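Questions we get asked about the Histden rooms

Sânziana Pop and Revathi Kandasamy look after bookings and answer most of your emails between them. These are the ones that come up again and again, so have a read before you write in (though we do like hearing from you, so write in anyway if you're stuck).

What sort of room am I getting?

A plain, friendly one. The walls in the main room are bright white, which people seem to love for workshops and complain about for film nights, and the floor is carpeted from one end to the other. The main room seats 80 if you have the chairs in rows, and a good deal fewer once you bring in tables and somebody wants to get past with a pram.

Can I pin or tape things to the walls?

Please don't use pins, and please don't use the thick brown tape, which took a patch of paint the size of a dinner plate with it last November. The removable putty is fine. If you have something large or heavy to show, ask Revathi for one of the folding easels and she'll have it waiting for you. 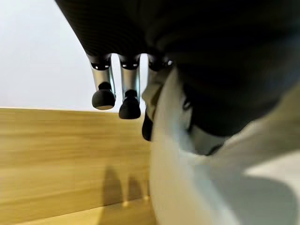

You're welcome to come by the afternoon before to see how your posters will sit and where the light falls, and there's no charge for that as long as the room isn't booked. Bring a tape measure, as ours wanders off.

Is the carpet hard to look after?

Not really, and we're rather fond of it. It's striped, in greys that run from nearly white to charcoal, so crumbs don't shout at you from across the room. We'd still ask you to run the vacuum over it before you leave. The vacuum lives in the hall cupboard, and the cord reaches everywhere except the far corner, where you'll need to switch to the other outlet.

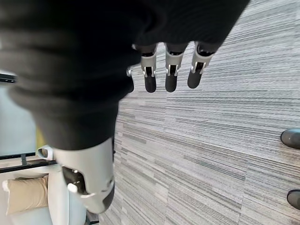

The striped carpet, where the direction of the lines shifts a little.

What if we spill something?

Blot it, don't rub it, and use cold water and one of the old white towels from under the sink. Coffee and juice usually come up beautifully if you get to them quickly. Candle wax and glitter glue are another story, so those two stay at home, please! Leave us a note about where the spill was and we'll have another go at it in the morning.

Do we need to take our shoes off?

Only if you'd like to. Ah-rin Seo's stretching group always does, and plenty of the playgroup families do too. In snowy weather we ask everybody to leave boots on the rubber mats by the door.

What does it cost, and is there a deposit?

The main room is $268 for a full day, set-up and tidying included. There's a $13 key deposit, handed back when the key is.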